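The Lamplighter's Debt

The Lamplighter's Debt is a side quest in the role-playing game Brisasico. It takes place in the harbour town of Wultport and becomes available when the player reaches level 7. The quest is given by Violeta Barrientos, keeper of the town's lamps, and it is the first of two quests which deal with the missing oil shipments.

Background

Wultport buys its lamp oil from the inland town of Mustitz. Before the events of the quest, the harbour office stopped paying for the deliveries, and the merchants of Mustitz closed the road in answer. The lamps on the eastern pier are dark when the player arrives for the first time, and the colour of the sea there is changed to a dull grey until the quest is finished.

Starting the quest

Violeta stands beside the signal tower in the evening and at night. In the daytime she is inside the chandler's shop, where she will talk but will not offer the quest. When the player accepts, she says:

"They send me letters about the debt, but the debt is not mine. Ask at the counting house. Do not say my name to the clerk."

If the player mentions her name anyway, the clerk refuses to speak until the next game day. This does not fail the quest.

Walkthrough

The player must first obtain the ledger from the counting house. It can be bought from the clerk for 540 coins, or taken from the upper floor after closing hour. The window on the side of the canal is never locked. A guard walks through the corridor every 60 seconds, and crouching behind the grain sacks is enough to avoid him.
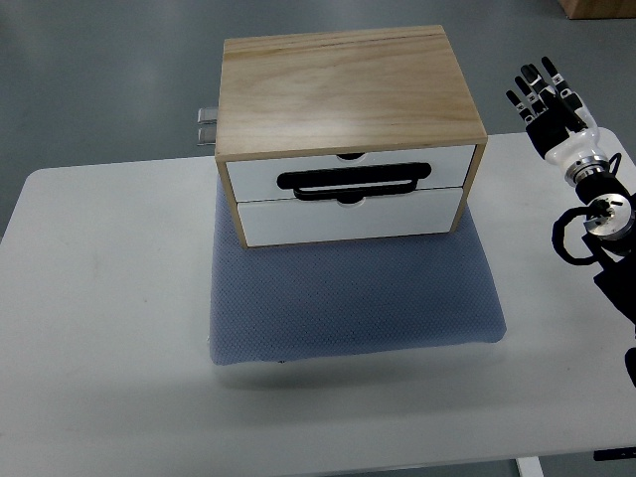
With the ledger in hand, the player should go to the old customs gate and speak with Fuentealba, a retired pilot. He recognizes the handwriting on the last pages and names the harbour master as the one who kept the money. At this point the quest divides in two. The player may bring the ledger to the magistrate, or may show it to the harbour master and accept a bribe.

If the magistrate receives the ledger, the lamps are lit again after one night and Violeta gives the Brass Wick, a trinket which makes the light of torches wider. If the bribe is accepted, the player gets 48 silver tokens, but the second quest, Road to Mustitz, cannot be started in the same game.

Development

The quest was written by Marjatta Toivonen, and Maximiliano Arancibia composed the theme of the eastern pier. In an early version the ledger could also be burned — this ending was removed, although one line of dialogue about it is still present in the files. The voice of Violeta is by Fernanda Loureiro.

Known issues

The guard in the counting house sometimes stops on the stairs and blocks the way. Leaving the building and returning places him again at the start of his round. The update of 2 November 2022 corrected an error by which the Brass Wick could be received twice.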